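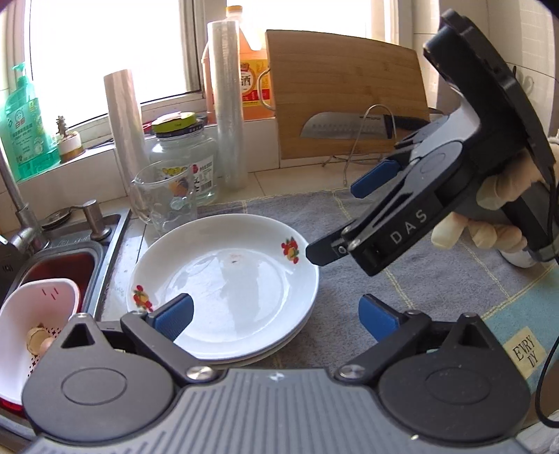
May 29, 2021

Kitchen session, two grippers, plate task. Ardalan was reading the log on the laptop and I did the demonstrations.

We continued with the plates on the gray mat. The task is the same as in the Drilstead protocol: take the upper plate from the stack with both hands, lift, move it to the side, put it down, open the fingers. The lower plate should stay where it is. With the left gripper I go to the rim near the fruit decoration, because it is easy to find the same place again when I look through the tool. Ardalan says this is bad, the policy will learn the fruit and not the rim. Maybe he is right. Next time I will turn the plate between takes.

Notes on the hands:
– Open the fingers fully before the approach. When I come with half open fingers I push the plate instead of taking it.
– The blue pad must go under the rim first, then close. On the wide sloping rim the pads slide if I squeeze from the top.
– Both grippers close at the same moment. If the right one is late, the plate turns a little and the take is not clean.
– My right wrist gets tired after six takes. I start to lift with the shoulder, and in the data it looks jerky.

Log has 1,030 takes for this task now, 804 accepted. Rostam Bahrami wants 3,000 before the first training in Salem, so we are far away still. Most of the rejected ones are tracking loss. I suspect the window: it is very bright behind the counter, and when the tool tips up toward it the picture goes white. I asked for a curtain.

The time offset between left and right was good all day – I clapped the fingers at the start of each batch and Ardalan checked the peaks in Flalline.

Not solved: how to label a take where I correct the grasp in the middle. I keep them in a separate folder. Rostam thinks they are useful for recovery, I would like to see it first on a small set.

To do: turn the plate, try the single hand version, write to Grerero about spare fingertip pads.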